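Skornedar Neighborhood Library Friends
Minutes of the spring meeting, 22 April 2021

Welcome and last minutes

The chair opened the meeting and thanked everybody for coming, with a special welcome to the two families from Clivus who have joined us since the winter. The minutes of the last meeting were read and accepted, with one correction: the soup evening was held in the reading room and not in the hall (apologies to the kitchen team, who carried everything up those stairs!).

The quilt for the children's corner

We had a long and very happy talk about the quilt. Fabric has been coming in steadily, and the sewing group would like it known that they are grateful for every bit of it, even the curtains. The plan is still to use plain, quiet colors for the back and to keep the bright prints for the squares on top, so that the little ones have something to look at while they are being read to. We would like to have 12 finished squares by summer and the whole quilt ready for the October open house.
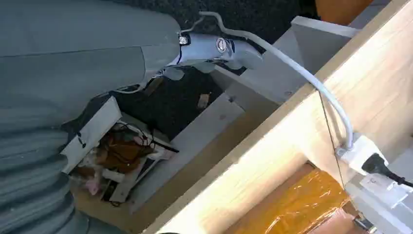 One member wondered whether a quilt that size would ever fit in an ordinary washing machine, and said that at the Etim branch they had made two smaller ones and were always glad of it. This was felt to be a very good point. After some discussion it was agreed to make two, and the sewing group will bring a new drawing to the next meeting.

Money

The balance stands at $1131 after paying for the new lamps. The winter book sale did better than any of us had dared to hope, and warm thanks go to all who baked for it. The reading room floor is still our big worry. The quote from Gakel came to over $4000, and the meeting agreed to put $1000 of our savings toward it and to ask the town for help with the rest. The letter to the town will go out before the end of the month.

Catalog and library cards

Typing up the old card catalog goes on, slowly but cheerfully. The letters A through F are done, and G has been started. It is the sort of job that goes best with a pot of coffee and somebody to chat to, and anyone with a free hour and a laptop would be most welcome to join in. We also talked over whether summer visitors should be able to borrow on a short-term card. Most of us were in favor, and we will try it for one season and see how many books come home again.

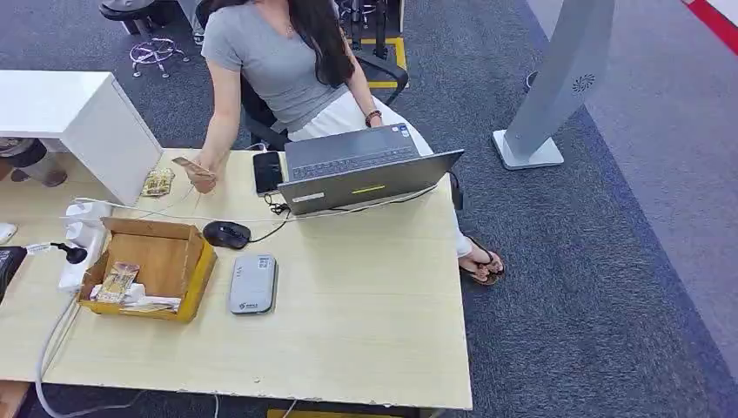
Summer reading hours

It was agreed to keep the evening hour through the summer, as so many parents have asked for it. The story hour will move outdoors under the chestnut tree in good weather and come back inside when it rains. The sign on the front door still shows the old hours and will be changed this week.

There was also a request for more large-print mysteries, which met with nods all along the table. A list will hang by the front desk for suggestions, and please do write clearly, as the last one took a good deal of puzzling out.
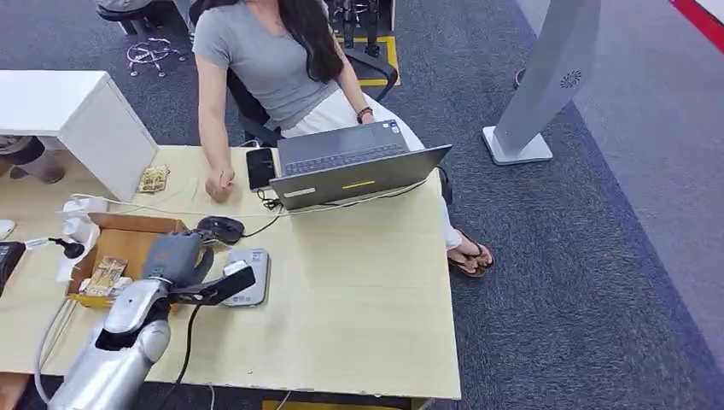

At the desk with the laptop

Any other business

The lost umbrella has been claimed. The blue casserole dish has not, and it is in the kitchen cupboard.

The next meeting will be at the usual time in the reading room. Please bring a mug.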